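So the sequel to Balterel has been announced and my whole feed is behaving as if the thing is already finished and already good. A few posts on why I'm keeping my coat on.

First, what we've been told. There is a title, Balterel: Stesura. There is a poster. There is a release window, which is September 2026. There is a director, Quang Lại, back from the first one. And that's it. No lead confirmed, no writer credited, no running time, no word on who is paying.

"Shooting has wrapped" is doing the rounds as well. I've read the announcement twice and it doesn't say that. It says "principal work is complete", and that could mean the script, the casting or a very long lunch.

I liked the first Balterel, before anyone starts. Saw it twice. The middle stretch on the ferry is as good as anything I watched that year. But it was a small film that ended properly. She gets off the boat, she doesn't look back, credits. What is there left to tell?

People keep replying "trust Quang Lại". I trusted him through Gosia and I got 31 minutes of a man repairing a gate.

(Yes, I know some of you love the gate. I've heard the case for the gate. The gate could have been dealt with in 2.)

The bit that bothers me more is the numbers. The press note says the first film "played on 80 screens to packed houses". I went in its second week and there were six of us, and one was asleep. Maybe 80 is right if you add up every screen that ever showed it once on a wet afternoon. Packed it was not, at least not where I live.

And look at how it's being sold. The announcement went out through Trajkovski, who handled the publicity for Gosia too. Same routine then: poster first, mysterious title, a "leaked" song, then months of nothing, then the release date quietly moved. I'd be amazed if this date held.

The song is already here, by the way. 64 seconds of it, uploaded by an account with no other posts, and somehow every fan page had it within the hour. Leaked, my foot.

It's a decent tune, I'll give it that. The strings at the start are lovely. Then the drums come in and it could be from any film made in the last ten years.

On casting. The rumour is that the original lead is returning, and the evidence is that she liked a post. She likes a lot of posts. She liked one about soup the same evening.

The other rumour is that she's been replaced and the character has been "reimagined". The evidence for that one is a blurry picture of somebody's elbow. I'm not joining in until there's a cast list with names on it.
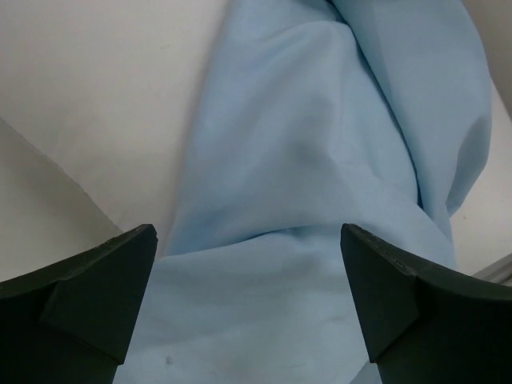
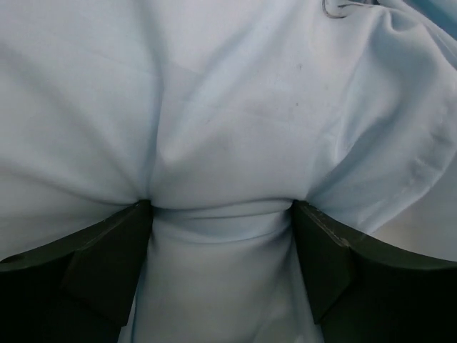
Someone asked what would change my mind. Fair enough. A proper trailer with people talking in it would help, as opposed to a drone going over a hill while a voice whispers about fate. A writer's name would help more. The first film had the best dialogue of anything he's done and the woman who wrote it hasn't been mentioned at all this time.

That's the thing I'd want an interviewer to ask him, and I bet none of them do. They'll ask about the locations and whether it was cold.

Also the word Stesura. I looked it up and it's Italian for a draft, or the drawing up of one. Calling your sequel "Draft" is either quite clever or a warning. The fan pages have decided it's the name of an island.

Somebody has just sent me a July interview where he says he had "no interest whatsoever" in going back to Balterel. Those were his words – no interest whatsoever. People are allowed to change their minds, but I'd like to know what changed his.

My guess is money, and I don't even hold it against him. Gosia can't have made much. If a sequel pays for whatever odd little film he wants to do next, fine. Just don't tell me it was always part of the plan.

To the three people asking if I'll still go and see it: yes, obviously. Probably in the first week, probably on my own, probably in the same seat by the aisle. I can doubt a thing and still buy a ticket.

Muting the replies about the gate now.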